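Demonstration Methods Working Forum
Thread: Hand-held grippers or remote control for the cable tasks?

Posted by t_vuong_coord

Colleagues, I am opening this thread on behalf of the Lesville group. We are required to settle on one method of recording demonstrations before the next round of tabletop tasks begins in March. The two candidates are remote control of the arm from the operator station, which we have used until now, and hand-held grippers carried by a person who performs the task directly at the table.

The task set consists of ordinary desk work: moving a keyboard, coiling its cable, placing a mouse beside it, and clearing the surface. The target is 500 accepted demonstrations per task. I would ask that replies address the quality of the recordings first and the cost second.

Trinh Vương
Lesville

Posted by pludlow_ops

The Pludlow site recommends remote control without reservation. When the operator drives the arm, every recorded motion is by definition one the arm can perform. With hand-held grippers, the person can reach at angles and speeds the arm cannot reproduce, and those demonstrations must be found and removed afterward. In our last review we discarded 66 recordings from a single task for this reason alone.

We also note that staff trained on the operator station produce very consistent work. Consistency should carry considerable weight in the decision.

Posted by kbach

I respectfully disagree with the previous reply. The consistency described by the Pludlow site is partly a product of slowness. A person driving an arm remotely hesitates before each contact, and the trained policy learns the hesitation along with the task. We have watched our own arm stop above an object for several seconds for no purpose except that its teachers did so.

The discarded recordings are a fair point. We found that most of ours came from people who had received no instruction on the reach of the arm. After a short briefing, the number fell to a level we consider acceptable.

Kiều Bạch
Zoltavport

Posted by pludlow_ops

"A level we consider acceptable" is difficult to evaluate. Would the Zoltavport group be willing to share the rejection rate before and after the briefing?

Posted by kbach

I will request permission to release the figures. I do not have them in a form suitable for posting today.

Posted by makris_fieldwork

Our position at Makris lies between the two. We keep remote control for tasks that involve force, such as pressing connectors into place, and use hand-held grippers for everything that is mainly movement. The operator can see the force reading at the station and slow down accordingly. A person holding a gripper feels the contact, but our present equipment does not record what was felt.

On cost, an experienced person with a pair of grippers completes 40 demonstrations in a morning session. At the operator station, we have never come close to that number. If the requirement is 2,000 or more across all tasks, the difference becomes a matter of weeks of staff time.

Posted by t_vuong_coord

Thank you. May I ask both sites how the starting arrangement of objects is controlled? Our reviewers have complained that the cable is laid out so neatly at the start of each recording that the policy fails as soon as it meets a real desk.

Posted by makris_fieldwork

We issue a written layout for each object, including the cable. I accept that this may be the wrong approach.

Posted by kbach
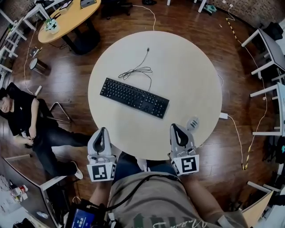

Cable arrangement should be left out of the written layout entirely, in my opinion, and the person giving the demonstration should be asked to disturb it between recordings. The keyboard may be set at a chosen angle, but its cable should be allowed to fall as it will. A loose tangle behind the back edge, with the plug pointing away from the person, is a perfectly good starting state and closer to what the robot will meet in an office. We also ask that both grippers be resting on the near edge of the table before the task begins, with their markers unobstructed. A common resting position makes the first movement much easier to compare across recordings.

The same procedure could be followed under remote control, but someone must then walk to the table and disturb the cable between attempts, and in our experience this step is soon neglected.

Posted by pludlow_ops

We do not neglect it. A second member of staff is assigned to the table for exactly this purpose. I would ask that the practice of one site not be presented as the practice of all.

Posted by kbach

The correction is accepted. I should have limited the remark to Zoltavport.

Posted by r_intake

A procedural question from a newer participant. If the markers are hidden from view for part of a demonstration, is the whole recording rejected, or only the affected portion?

Posted by makris_fieldwork

At Makris, a brief loss is filled in from the motion before and after it. A loss during a grasp or a release leads to rejection of the whole recording. Please confirm the rule with your own reviewers, as it differs between sites.

Posted by t_vuong_coord

I propose the following. Lesville will record the cable-coiling task by both methods, using the same objects and the same table, with the cable disturbed before each attempt. The rejected recordings will be reported together with the accepted ones. Pludlow has asked to supply one operator, and I have agreed. Comments on the plan should be posted here by Thursday.

Posted by pludlow_ops

Agreed, on the condition that time spent on briefing and on removing unusable recordings is charged to each method. Our support for remote control stands in the meantime.

Recent threads in this section
Marker placement on gripper blocks: revised guidance
Operator station booking, Pludlow site
Two-handed tasks: when should one hand remain still?
Rejection codes for incomplete demonstrations
Request for comments: naming of desk objects
Teaching by guiding the arm directly: is it still in use?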